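Robots and Automation > Grippers and end effectors

Are the Pudgate soft fingers worth it over printing your own?

Asked by Zdenka Kos
2024-01-17
Viewed 1,684 times

I run a small test bench for a company that makes things you plug in. My job title has the word "engineer" in it, and my days are mostly spent persuading an arm to pick up what a toddler could pick up. The stock parallel jaws that came with our gripper are fine for blocks. We do not sell blocks.

Our rep at Mirnel is pushing the Pudgate finger kit. You get a pair of ribbed flexible fingers, the adapter blocks and a bag of screws, plus a PDF that was clearly translated by someone in a hurry. He let us have a loaner pair in November and has been asking how we're "getting along with them" ever since, in the tone of a man with a quota.

The bench is a gray panel with a Schuko socket on it, and the loose items are whatever we need to move that week. The one giving me grief is a taped-up bundle, blue at the ends and yellow between, long and a bit lumpy. 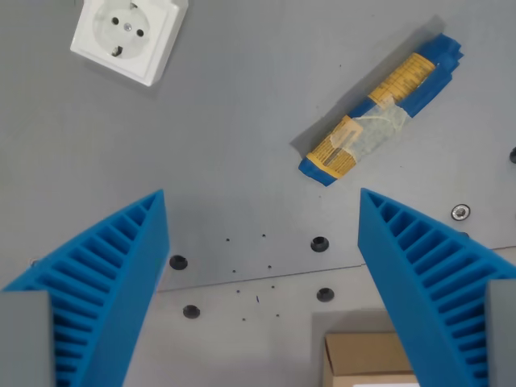
My trouble is that the fingers are great on anything roundish and oddly shy about anything long. If I come at the bundle square to its length, they wrap nicely. If I'm off by a bit, one tip gets under it and the other pushes it away, and then I'm chasing it across the bench like a cat with a pen.

What I want to know before I sign anything:

Do the tips hold their shape over time, or do they go floppy?
Is the full kit worth buying when I have a printer sitting right there?
Has anyone gotten them to do a decent job near a wall socket without bumping the housing?

I've read the product page. The product page thinks everything is an egg.

Answer from Ljubica Radonjić
Marked as helpful

I've had two sets of these on and off the same arm, so I'll take your questions out of order.

The bumping. That's a tool center point problem far more than a finger problem. The kit PDF gives you an offset measured to the tip with the fingers relaxed. Once they press on something, the tips curl inward and the point you thought you were controlling has moved. Near a socket you notice, because the housing has corners and the fingers have opinions. Teach the approach with the fingers already closed to the width you'll be using, then back straight out. Go in slow for the last 12 mm and keep the wrist from rotating during that stretch. I also mark fixture positions on the panel with a pen now, so when something gets shoved I know by how much and whom to blame (me).

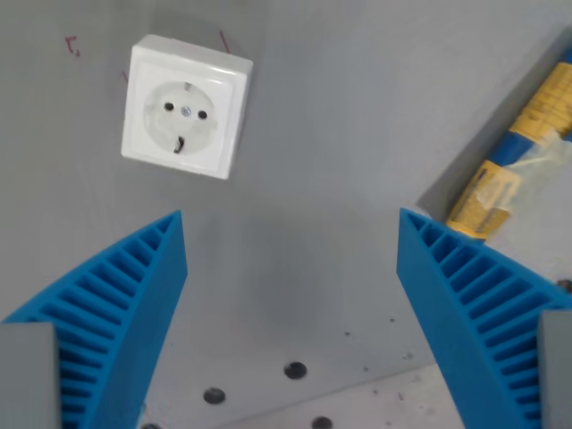 The long bundle. Rotate the wrist so the fingers close across it, near the middle of its length, and go lower than feels polite. The ribs need enough material between them to bend around. Pinching with just the tips throws away the whole reason you put these on. If your vision only gives you a center and no angle, fix that first, because no finger on the market is going to fix it for you.

Shape over time. My first pair did go soft near the tips, after a stupid number of cycles at a grip force I had set too high and forgotten. Second pair, lower force, still fine. Check your force setting before you curse the plastic.

Kit or print: the adapter blocks are the good part. They're square, the screws seat properly and you can swap a finger during a coffee. If Mirnel will sell you the blocks alone, do that and print the rest. They told me no, then yes when I asked a different person.

Answer from Kastriot Atanasov

Just print them. 100% infill, flexible filament, done. I did mine from a free file and they work great.

Comment from Xuelian Guo: A solid flexible finger at full infill is a very expensive eraser. What are you picking up with them?

Comment from Kastriot Atanasov: Haven't picked anything up yet, the arm is on order. They look great though.

Answer from Ayane Kobori

We tried the Pudgate kit against a Fomoson set for a month. The Fomoson fingers are stiffer and better on long stuff, worse on anything that could be described as a vegetable. For your bundle I'd lean Fomoson. For mixed junk on a bench I'd keep the Pudgates and live with the aiming.

One thing Ljubica didn't mention is that the slots between the ribs collect crud. If there are bits of anything on your bench, they will end up in there sooner or later, and a finger with a plug of grit in it bends funny. Old toothbrush, once a week.

Also ask about the return window on the loaner. Ours was shorter than the McIver people had told us, and we found out by invoice.

Comment from Zdenka Kos: Changed the approach the way Ljubica said and the bundle now comes up more often than it runs away. I've asked Mirnel for the blocks only. The answer was no, so I'm waiting for a different person to pick up the phone.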